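Speaker notes: Border talks, and how two neighbours got a crossing open
24 February 2025
14 shares | 3 comments

Opening

Hi everyone, thanks for coming out in this heat. Quick show of hands: who's driven through the Umgate crossing? (Wait for it. If it's only the truckies down the back, say g'day to them.) Right, so you'll know the bit of road I'm on about.

I want to talk tonight about the agreement between Adeck and Kaltcombe, how it was put together, and why I reckon it's worth a look even if you've never been within cooee of the place. I sat in on the public sessions and read the whole annex, so you don't have to!

Slide 2: The background

Two countries, one river, and a boundary drawn on a map that put the river in the wrong spot. For years the farmers just got on with it. Then the river shifted in a flood and all of a sudden 2,278 hectares were claimed by both sides (pause here, let the number sit).

Don't get bogged down in the survey history. If somebody asks, the old survey is in the handout, page 4.

Slide 3: What the ministers signed

The foreign ministers met in September and came out with a joint statement plus 4 annexes. The statement is the usual thing, warm relations, shared heritage, and so on. Read the first line out loud if the room's awake. The annexes are where the work is:

1. Day passes for people living near the boundary. 2,335 of them were issued in the first round, mostly to growers and market stallholders. My favourite part of the whole deal, to be frank, and it got one paragraph in the papers.

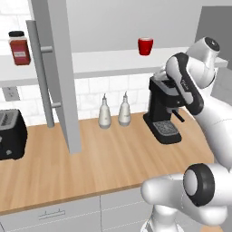

2. Joint patrols on the river. Both sides in the one boat, with both flags on it. There was a terrific argument over which flag goes at the front, and they settled on swapping each month.

3. A freight lane at Umgate. Around 400 trucks a day was the target. I haven't seen a figure for what's really going through, so don't promise one.

4. The Raju channel. It's a hotline between the two border commands, named after the village where the first talks were held. Either side can ring at any hour and the other has to pick up.

Slide 4: What got left out

The boundary itself! They parked it. The disputed land goes to a joint survey, and until that's finished neither side builds on it or puts up a fence. Some of my colleagues think that was weak. I used to agree with them, and I've come round, mainly from listening to growers who wanted the passes now and the map whenever.

Fishing rights aren't in there either, and Kaltcombe will want to come back to that. (Skip this if we're running over.)

Slide 5: Questions I usually get

Is it binding? The annexes are, the statement isn't.

Can either side pull out? Yes, with six months' notice in writing.

Would it work somewhere else? Go carefully with this one. Adeck and Kaltcombe share a language and a lot of cousins, and plenty of borders don't have that going for them.

Handouts are by the door, grab one on your way to the tea and bikkies.

3 comments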